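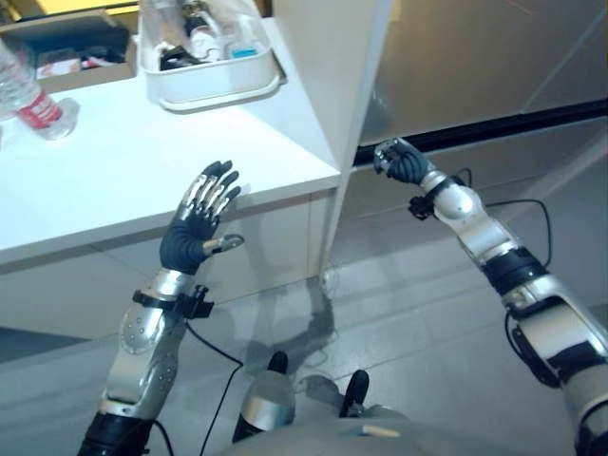
## 3. Platform Setup and Maintenance

### 3.1 Arms, hands and cabling

All trials were run on a single two-armed unit, called Kos in the rest of this paper, which was installed at the Redville site in February. Each arm carries a wrist bracket between the forearm and the end effector. The bracket serves as the mounting point for the wrist camera and as the strain relief for its cable. Cables are routed outside the arm casing with a free loop at the wrist. Internal routing was tried first and dropped, as a cable change then required removing the forearm shell and repeating the joint calibration.

The length of the free loop is a compromise. A short loop pulls on the connector at full wrist rotation, while a long one can catch on counter edges and cabinet corners. We set the loop with the wrist turned to its joint limit and the elbow fully bent, then added a margin of one connector length. The same setting is used on both arms. After any cable change the full range of wrist motion is run at reduced speed with the hand open, and the operator watches the loop from the side.

Two kinds of end effector were used. Multi-fingered hands were fitted for the counter tasks, and ribbed grippers for the shelf tasks. A change of end effector takes one person and one tool, but the wrist camera must be recalibrated afterward. The Cullia calibration routine records 500 poses per wrist and rejects the result if the residual exceeds a fixed threshold. Rejected runs were repeated after the bracket screws had been retightened. In most cases this was enough.

### 3.2 Finger pads and grip force

The gripper fingers have a ribbed contact surface. The ribs bend under load and spread the contact along the side of a curved package, so that cans and bottles can be held at a lower closing force than with flat pads. Figure 2 gives the wrist camera view with a can held between the two fingers. At this distance the gripper and the can cover most of the image, and the shelves are visible only beside and beneath them. Printed text on a package is often blurred while the arm is moving. For this reason, product identity is fixed from the head camera before the reach begins, and the wrist view is used only to check contact and slip.

Pad wear was the main cause of unplanned stops. The first set of pads was replaced after 593 grasps, when slip was recorded on three cans in a row. Inspection showed that the ribs nearest the fingertip had taken a permanent set. Later sets used a stiffer compound and were changed on a fixed schedule, at 3000 grasps, whether or not slip had been recorded. Closing force is checked against a load cell each time the pads are changed, and the offset is written to the Prurnum controller by hand.

**Figure 2.** Wrist camera view of a can held between the ribbed gripper fingers, with shelves behind.
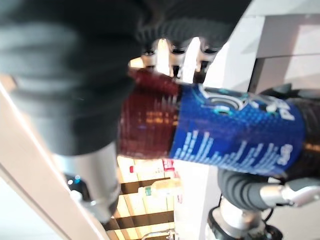 ### 3.3 Daily checks

The daily routine was written by Joar Dalen and is carried out before the first trial. Wrist brackets are checked for play, straps are retightened, and the outer cables are inspected for flattening near the clips. Both end effectors are then opened and closed ten times without load while motor current is logged. A rise in current against the previous day is treated as a fault until the finger joints have been cleaned and the test repeated. The log is kept with the trial data.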